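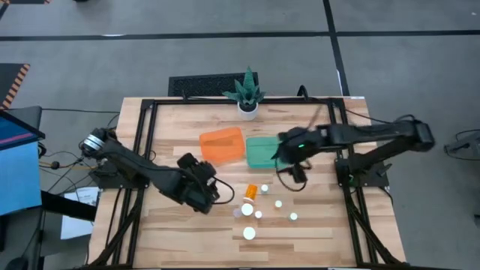 Chapter 2
When the Cable Wins

I want to start with a fault that cost me most of a January, and I still get a little hot in the face telling it. We had two arms at Skaltwood sorting caps and a pill bottle into trays, over and over, and on run 608 the right arm stopped dead halfway through a reach. No bang, no smoke — it just quit and threw a communication error. I cleared it (of course I did!) and it ran fine for 15 minutes. Then it quit again.

I blamed the software. Ekua Appiah blamed the power supply, and we swapped that first because hers was the easier thing to unscrew. Neelam Goel, who had come over from Drestlow to help, asked us to do something much duller: slow the arm to 10 percent speed and watch the gripper cable instead of the gripper. So we did, with one of us on the stop button the whole time, and there it was. Every time the wrist rolled past a certain angle, the loop of slack pulled tight and tugged on its plug.

A cable like that can fail for a fraction of a second and then work perfectly all afternoon. Your meter will say it's good, and you'll want to believe your meter. I did!

The part that bothers me more is how I kept clearing the error and leaning in to reset the caps by hand. An arm that stops because of a bad connection can start moving again when the connection comes back, depending on how your controller is set up, and I hadn't checked how ours was.

2.1 What a stopped arm is telling you

Before you clear any fault, write down the joint angles.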